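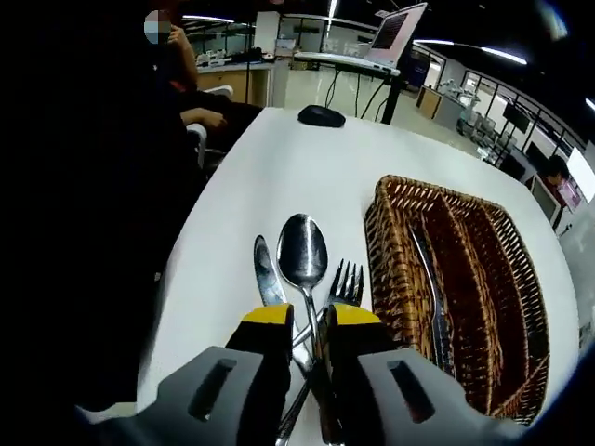 **Figure 3.** Knife, spoon and fork on a white table, held at the handles.

### 4.2 Family stories and the vote

What excited us most in the August interviews was how freely people talked about ancestry once the word "politics" had been dropped from the opening question. Of the 500 residents of Clandden we wrote to, 475 sent back the short form, a response we had never dared to hope for! We then sat down with 19 of them for long conversations, and in 16 of those a grandparent came up before any candidate did.

The link to campaign talk is easy to hear in the transcripts. When a candidate mentions an immigrant grandmother, supporters tend to answer with a story of their own, while opponents ask for proof (papers, dates, a ship's name). Mathew and Lindgren coded these replies separately and agreed on nearly all of them; the few disputed passages went to Schumacher.

We find this split fascinating, and it runs against Hutchins's earlier reading of the Sorensen letters, where doubt about a family claim was treated as plain party loyalty. Several of our doubters voted for the candidate anyway. One told Tran that she "wouldn't believe my own uncle on that stuff either." Section 4.3 takes up the doubters by age and by length of residence.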